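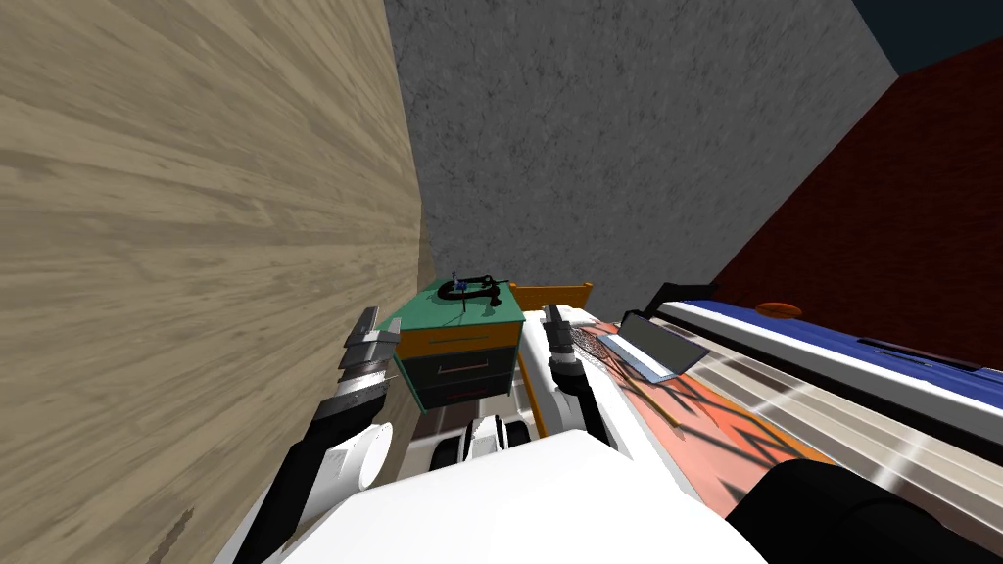

4.2 Bedside surfaces as holding places

The interviews in Grulport and Herken suggest that the top of a nightstand does two kinds of work. Part of it is used for things that belong to the night, such as a lamp, a glass of water or a phone. The rest is used for things that are on their way to somewhere else. We call these transit objects, following the term used for hallway shelves in Section 2. A transit object may be a receipt, a screwdriver or a library book that is due back. What it has in common with other transit objects is that the person who put it down expects to move it soon.

Residents rarely described these objects as clutter when they were the ones who had put them there. The same object was more often called clutter when a partner or a child had left it. One resident of Herken kept a tape measure beside her bed for most of the winter and said it was "waiting for the curtains." Her husband, interviewed separately, listed it first among the things he would like to see gone.

Tools were a special case. Most homes in the sample had a fixed place for tools, usually a closet or a basement shelf, and residents could name it without hesitation. Even so, tools stayed in the bedroom longer than paper or clothing did. Two explanations came up in the interviews. The first is that a tool left in view serves as a reminder of an unfinished repair – putting it away would mean giving up on the job. The second is distance. In the Engebretsen apartments, where tool storage is in a shared basement, residents made the trip only when they had several things to carry down.

Drawers changed this pattern less than we expected. A two-drawer nightstand, as in Figure 5, offers far more room inside than on top, but residents used the drawers for things they wanted to keep and the top for things they wanted to deal with. Several said that an object placed in a drawer was as good as lost. The lower drawer in particular was described as full of items that had not been looked at since the last move.

Figure 5. Rendered view of a two-drawer nightstand next to a bed headboard, with a C-clamp on the top surface.

The diary entries support the interview findings, with one difference. Of the 2750 entries coded by Lozano and Reddy, those written in the evening mention putting objects down, while those written in the morning mention noticing them. Very few entries at any hour mention moving an object to its proper place. It may be that people do this without thinking it worth writing down, and the diaries should be read with that in mind.

Seven households took part in a second visit in April. By then, five had cleared the bedside surface at least once, in most cases before guests arrived. Transit objects had returned in all five, although they were seldom the same ones. We take up the role of visitors in Section 4.3, where the bedroom is compared with the kitchen counter.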